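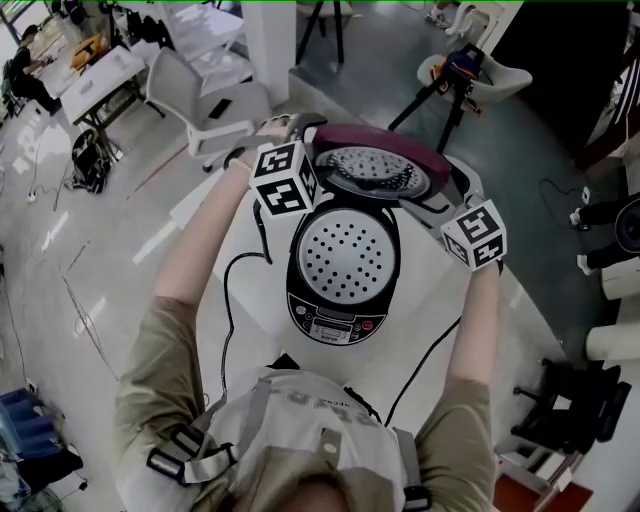

Lid up, with the perforated plate on the underside of the lid in easy reach.

Cleaning a Rice Cooker Lid
By the Gavgate Kitchen Desk
August

If your rice has started to smell a little stale, check the lid before you blame the rice. Starch travels up with the steam and dries on the inner plate, where a quick wipe misses it.

Unplug the cooker and let it cool. Open the lid all the way and look at how the inner plate is held. Some pull straight off, some have a clip or a center knob, and some are fixed and have to be cleaned in place. Your manual will say which.

Soak a removable plate in warm water with a drop of dish soap for the length of a cup of coffee. Go over the holes with an old soft toothbrush, working from the back. Skip steel wool.

For a fixed plate, use a damp cloth and then a dry one. A wooden toothpick clears the stubborn holes.

If you have a steaming plate, wash it the same way after every use. Fish is the worst for leaving a smell.

Keep water away from the control panel and the hinge. Wipe the cord too, and check it for nicks.

Leave the lid open until everything is dry. I do mine on Saturday, before the week's first big pot.

Last updated: August
Contact | © Gavgate Household Tips | Back to top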